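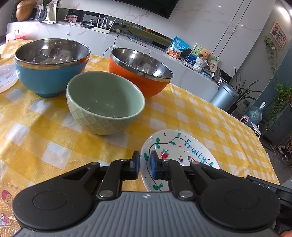
2 min read

4.2 Clearing the table

Figure 3. Blue-padded fingers at the rim of the "Fruity" plate, with three bowls behind it.

Plates turned out to be our favorite problem! The rim is thin and gives the fingers very little to hold, and the checked cloth can bunch up under a low approach. Even so, the Harport policy cleared 8 of 10 plates in the May trials — a result we were delighted to see. Stacking bowls is still beyond it, and we return to that in Section 5.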